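Haushalt & Werkstatt: Tipps aus der Praxis

Können Maschinen das schon? Hausarbeit und Werkstattarbeit im Abgleich

Stand: 18. September 2025
Text: Seul-gi Lim

Die Frage kommt regelmäßig per Leserpost: Lohnt es sich, mit der Anschaffung einer Haushaltshilfe auf Rädern oder mit Arm noch zu warten, oder geht das schon? Die Antwort hängt von der Aufgabe ab, und zwar stärker als vom Gerät. Im Folgenden die Arbeiten, nach denen am häufigsten gefragt wird, jeweils mit Einschätzung und mit dem, was man bis auf Weiteres selbst tut.

Boden saugen

Gelöst, soweit der Boden frei ist. Saugroboter scheitern an Kabeln, Fransen, Socken und Schwellen. Wer ein Gerät betreibt, legt Kabel in Kanäle oder klettet sie unter die Tischplatte, klappt Teppichfransen unter und fixiert sie mit doppelseitigem Klebeband. Stühle mit Kufengestell werden hochgestellt. Die Bürste wird von Haaren befreit, bevor sie sich schwergängig dreht; ein Nahttrenner geht dabei besser als eine Schere. Filter trocken ausklopfen und nur dann auswaschen, wenn die Anleitung es ausdrücklich erlaubt. Nach dem Auswaschen vollständig durchtrocknen lassen.

Boden wischen

Bedingt gelöst. Leichter Staubfilm auf Fliesen oder versiegeltem Parkett geht, eingetrocknete Flecken gehen nicht. Fettspritzer vor dem Herd vorher von Hand mit warmem Wasser und etwas Spülmittel lösen. Geölte Holzböden vertragen keine stehende Nässe, das Tuch darf nur nebelfeucht sein. Wischtücher nach jedem Lauf abnehmen und aufhängen.

Geschirr einräumen

Nicht gelöst. Vorgeführt wird es oft, mit bekannten Tellern an bekannten Plätzen. Schwierig sind verschachtelte Schüsseln, Gläser mit dünnem Rand und Besteck in loser Lage. Glas spiegelt und ist durchsichtig, beides erschwert die Entfernungsmessung mit Kameras erheblich.

Von Hand gilt weiterhin: Stark Verschmutztes nach unten, Öffnung zum Sprüharm. Gläser dürfen einander nicht berühren. Messer mit Holzgriff und gusseiserne Pfannen gehören nicht in die Maschine. Vor dem Start den Sprüharm einmal mit dem Finger drehen. Beim Ausräumen zuerst den unteren Korb leeren, sonst tropft das Wasser aus den Böden der Tassen auf die trockenen Teller.

Wäsche falten

Im Versuchsbetrieb möglich, im Haushalt nicht. Ein Stück Stoff hat keine feste Form, und die Maschine muss erst eine Ecke oder Naht finden, an der sich das Teil aufspannen lässt. Handtücher sind machbar, Hemden dauern lange, Spannbettlaken sind weiterhin ein offenes Problem.

Spannbettlaken von Hand: Beide Hände von innen in zwei benachbarte Ecken stecken, die eine Ecke über die andere stülpen. Mit den beiden übrigen Ecken ebenso verfahren. Dann alle vier ineinander, auf den Tisch legen, die Gummikante nach innen schlagen und das Rechteck dritteln. Auf dem Bett geht es auch, auf einer festen Unterlage werden die Kanten gerader.

Fenster putzen

Bei großen, rahmenlosen Scheiben brauchbar. Bei Sprossenfenstern ist die Arbeit mit dem Umsetzen größer als die Ersparnis. Sicherungsleine immer einhängen. In den Ecken bleibt ein Rand stehen, den man mit einem trockenen Baumwolltuch nachzieht.

Schrauben und Fügen

In der Fertigung seit Langem gelöst, sofern das Teil in einer Aufnahme liegt. In der kleinen Werkstatt liegt es dort meist nicht. Jae-hoon Na, der bei Curkuston Vorrichtungen baut, nennt die Aufnahme den teuersten Posten der ganzen Zelle; der Arm sei dagegen schnell bestellt. Bei einer Serie von 3.000 gleichen Winkeln lässt sich das rechnen, bei 12 Stück nicht.

Der Tipp daraus gilt auch ohne Roboter. Wer dieselbe Bohrung mehr als ein paar Mal setzt, baut einen Anschlag. Zwei rechtwinklig verschraubte Leisten auf einem Brett genügen. In der Innenecke eine kleine Fase oder Bohrung vorsehen, damit sich dort keine Späne sammeln und das Werkstück sauber anliegt.

Sortieren von Kleinteilen

Teilweise gelöst. Schüttgut einer Sorte lässt sich zuverlässig vereinzeln. Gemischte Schrauben aus der Restekiste sind mühsam, vor allem M4 und M5 in ähnlicher Länge. Von Hand geht es mit einer Lochleiste: Bohrungen von 4,5 und 5,5 mm in ein Stück Flachmaterial, Schraube durchstecken, Fach wählen. Muttern nach Schlüsselweite trennen, Scheiben auf Draht auffädeln.

Arbeitsfläche vorbereiten

Hier liegt der größte Unterschied zwischen Vorführung und Alltag. Eine Maschine arbeitet dort gut, wo Licht, Untergrund und Ablageorte gleich bleiben. Wer sich in einer Werkstatt mit Arm und Greifer umsieht, findet deshalb viel Klebeband, viel Aluminiumprofil und wenig, was verrückt werden kann.
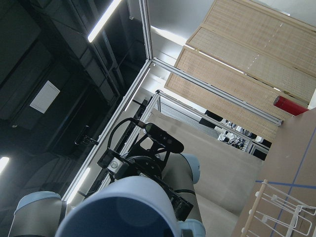 Für die eigene Werkbank lässt sich davon einiges übernehmen. Feste Plätze mit farbigem Band markieren, und zwar die Stellfläche und nicht bloß eine Ecke davon. Gewebeband hinterlässt auf geöltem Holz Rückstände, Malerkrepp für den Innenbereich löst sich sauberer, sollte aber nicht monatelang kleben bleiben. Kleberreste mit Waschbenzin abnehmen, vorher an verdeckter Stelle prüfen und gut lüften.

Nutprofile sind für Gestelle praktisch, weil sich alles nachträglich verschieben lässt. Nutensteine vor dem Schließen des Rahmens einlegen und ein paar in Reserve lassen, einschwenkbare kosten mehr. Schrauben erst handfest anziehen, Rahmen über die Diagonalen ausmessen, dann endgültig festziehen. Bei M8 im Profil verwendet Hatem Saber einen Innensechskant mit T-Griff und zieht nach einer Woche Betrieb alle Verbindungen nach.

Kabel an beweglichen Teilen brauchen eine Schlaufe mit Reserve. Zu kurz reißt sie am Stecker, zu lang hakt sie irgendwo ein. Die Zugentlastung gehört vor den Stecker, nicht an den Stecker. Klettband lässt sich wieder öffnen, Kabelbinder werden beim ersten Umbau durchgeschnitten, und dabei geht gern die Isolierung mit. Das gilt für die Ständerbohrmaschine mit Arbeitsleuchte ebenso wie für die Nähmaschine.

Licht: Glänzende Werkstücke nicht unter einer einzelnen Leuchte bearbeiten. Zwei schwächere Leuchten von verschiedenen Seiten machen Kanten besser sichtbar. Menschen gleichen einen Reflex durch eine Kopfbewegung aus, Kamerasysteme nur, wenn es ihnen einprogrammiert oder angelernt wurde.

Küchenarbeiten

Rühren, Wiegen und Temperaturhalten erledigen Küchenmaschinen zuverlässig. Schälen und Putzen von Gemüse ist bei unregelmäßiger Form noch Handarbeit. Knollensellerie an beiden Enden flach abschneiden, aufstellen und die Schale mit dem Messer von oben nach unten abnehmen. Ingwer mit der Löffelkante schaben. Lauch längs halbieren und die Blätter unter fließendem Wasser auffächern.

Leserfrage von Myung-ja Pyo

Ob ein Arm auf der Arbeitsplatte wenigstens die Spülmaschine ausräumen könne, wenn das Geschirr immer gleich steht? Technisch ja, mit Einschränkungen bei Glas. Er braucht aber Platz, eine steife Befestigung und einen Bereich, in den während der Bewegung niemand hineingreift. In einer üblichen Küchenzeile ist das schwer unterzubringen.

Im Oktober folgt der Teil über Garten und Keller, mit Mährobotern an Hanglagen und dem Entkalken von Pumpen.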